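Thread: folding and sorting clothes on a bed when there is no table. Notes from redoing the Pluvard guest room in November.

1/ The bed is the largest flat surface in most bedrooms. It is also soft, so every fold gets a slight curve. Accept the curve on T-shirts. Correct it on anything with a collar.

2/ Make the bed first. Pull the spread tight on all four sides. A wrinkle under the fabric transfers to the fold and you will spend time smoothing the wrong layer.

3/ Sort before folding. I use 3 groups: buttoned tops, trousers, everything else. Finished pieces go along the far side, unfinished ones stay near your hands. Reaching over a finished stack is how it falls.

4/ Patterned bedspreads slow you down if you fold prints on them. Solid colors are easy. Lime green on a light blue damask is hard to lose. 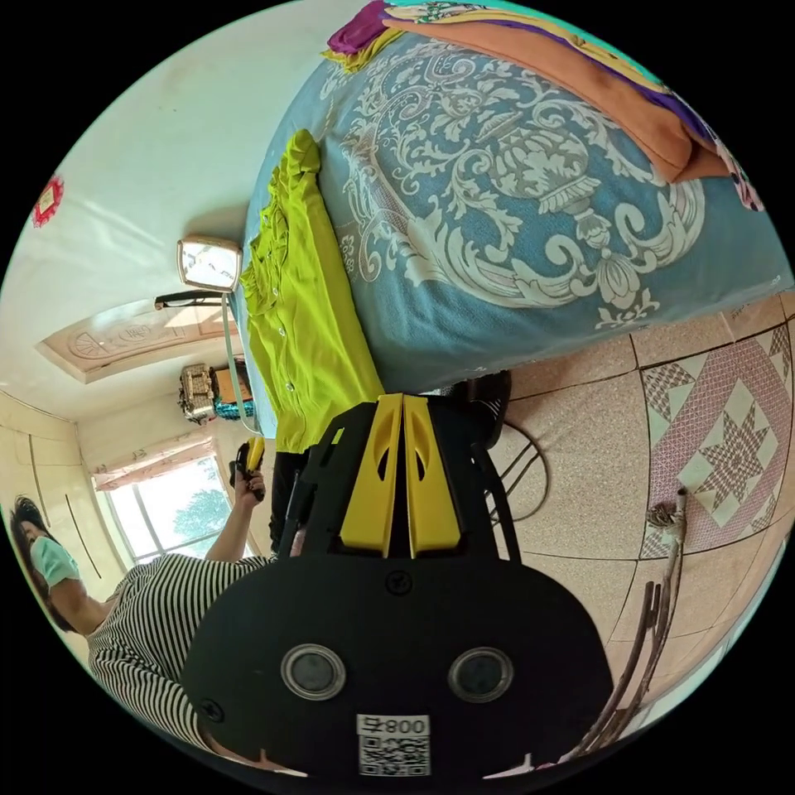 5/ Shirts with a button placket: spread flat, front up, and run a hand down the placket. Close the top button, the middle one and the last one. Then turn it over. The rest of the buttons can stay open for storage.

6/ Ruffles near a collar do not want weight on them. Fold the body up behind, leave the ruffle on top, and put that shirt last on the pile. Pressing it flat with an iron at this stage is wasted work.

7/ Black trousers: match the inseams, lay one leg on the other, fold in half, then in thirds. Run a lint roller over them before the first fold. Light bedspreads shed onto dark cloth and you won't see it until you are outside.

8/ Stack height. I stop at 16 pieces for thin cotton. At 19 the pile leaned on the mattress and I refolded the top half on Wednesday. Put the widest folds at the bottom regardless of color.

9/ Fold width should come from the shelf. Mine is a Vamura unit and takes two stacks side by side with a hand's gap. I cut a piece of cardboard to the width and fold around it. Pull the card out at the end.

10/ Tiled floors: anything that slides off the bed picks up grit from the grout lines. Sweep before you start. Cables and other loose items on the floor by the bed should be moved too, they catch hems.

11/ Timing. One basket takes me 15 minutes with sorting done first. Without sorting it takes longer and I end up with trousers in the shirt stack.

12/ Someone asked about the Prondon folding board. I tried it. Fine for T-shirts, too narrow for long sleeves. The cardboard does the same job and stores behind the shelf.

13/ Next thread will be bed linen, starting with fitted sheets.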